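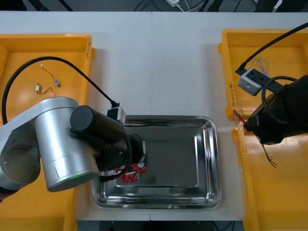

OK so quick post, it's already way past when I said I'd be in bed. People keep asking me when the robots are going to do the dishes. My aunt asks. My dentist asked with his hands in my mouth. And my answer keeps changing, so let me write down where I am in June and then I can be embarrassed by it next year.

Short version: shop floor, some jobs, sort of. Kitchen, no. Laundry, don't make me laugh.

Longer version below, no particular order.

What counts as a chore

I had this argument with Lucian Zamfir over lunch. He ran a packing line at Vundason before he went off to do something with spreadsheets, and he says I use "chore" wrong. A chore to him is anything you can do while thinking about something else. Folding towels. Putting screws in bags. Sorting a delivery into bins.

Fine, I'll take that. But look at what you do with your hands when you're thinking about something else. You're not placing things at exact spots. You sort of shove and feel and shove again. You pick up two by accident and drop one back. All that stuff is free for us and costs a machine a fortune.

Take kitting, laying out the parts for one unit so the next person can build it. Round red circuit board, tiny motor with leads on it, a bit of wire with a white plug at each end, a harness. Parts come out of yellow trays and go in a steel one. A kid could do it. I did a summer of it when I was nineteen and it was the most boring money I ever earned. Also I was bad at it for a week!

The board is the easy one. It's stiff, it stays the shape it is, you get hold of an edge and up it comes. If that was all there was to it I'd say we're done, robots can kit, go home.

Then wires.

Wires are the whole problem. A harness never lies the same way twice. Pick it up by the connector and the other end goes wherever it likes, hangs over the rim, hooks on its neighbor. You set it down and it springs back out. Thin leads are worse becuase there's nothing to grab and you don't want to yank on the solder. And a shiny steel tray throws back every light in the ceiling, which is murder for cameras. I'd never have picked steel. Everybody picks steel, it wipes clean. 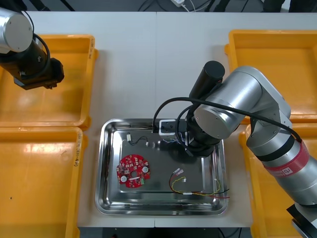 The numbers I could get

Luminița Bucur keeps a tally of tries on the kitting work and let me quote from it as long as I didn't make it sound like a paper. So, not a paper: 3462 tries in the log. 891 of those are wire harness tries. She won't give me a success rate for the harnesses and I've known her long enough to read that. Boards she's happy to talk about all day.

I asked what rate she'd want before she'd let a person walk away from the table. She said 100. I said 100 what, percent? She said no, 100 kits in a row with no one touching anything, then come back and ask again. I like that a lot more than a percentage. A percentage hides the bit where somebody is standing there the entire time.

That's the question I now ask about every demo I get sent. Who's standing there. How often do they reach in. If the answer is every few minutes then you haven't got rid of a chore, you've swapped it for a worse one, watching.

Resetting, ugh

Something I'd missed until I spent a morning looking at this stuff. Every try needs the table put back. Steel tray empty, board back in its own tray, motor in its tray, cable here, harness there. Somebody does that. Then again. It's a chore made out of a chore!

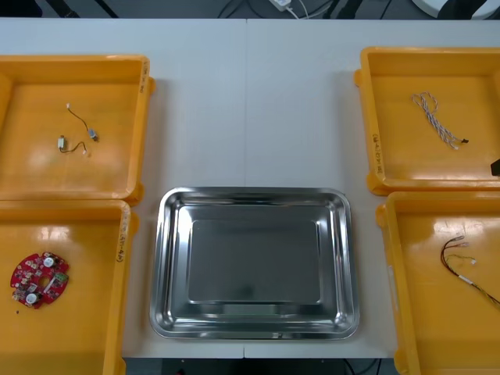
And at home you don't get the reset at all. That's my real beef with the dish washing clips. Same mug, same spot, same sink. In my kitchen the sink has a colander in it with a fork through one of the holes and a baking sheet that doesn't fit. There's no tray for each thing. Nobody wrote on the rims with a marker.

Which makes me wonder if we've got it backward and the house has to change first. We did it for dishwashers - stopped buying plates with gold on the edge, built a hole under the counter, learned to load the thing. We did it for vacuums too, I picked up my rug tassels years ago for the round one from Ustolano and I've never put them back down. So maybe kitchens with bins. I'd hate it. I'd probably do it.

Emails

A few of you wrote in after the last one. Someone who works at Butico says their stockroom tried an arm for boxing orders and it was great on boxes and hopeless on the bags that go in the boxes. Yep. Bags are wires in two dimensions.

Another reader is convinced two arms is the answer, one to hold and one to do. I half agree. Try threading a cable one handed. But two arms is also two lots of cables to keep out of the way and two things that can bump, and plenty of chores really are a one hand job if the hand is good. I'd take one very good hand. Nobody sells one yet that I'd trust with a connector latch.

And to the person asking if they should hold off on hiring for their assembly bench at Căpraru: please hire the human. Get them a decent chair.

So where am I

Stiff parts, known trays, good light, person nearby: yes, today. Floppy parts in the same setup: getting there, slower than the clips make it look. Your house: I'd said five years last time and I'm leaving it at five years, so you can see how that works.

Next time I want to do laundry properly, with actual times, me against the clock on a basket of socks. If anyone's got a folding setup I can come and look at, write to me. I'll bring the socks. Tommorow I have to do the dishes.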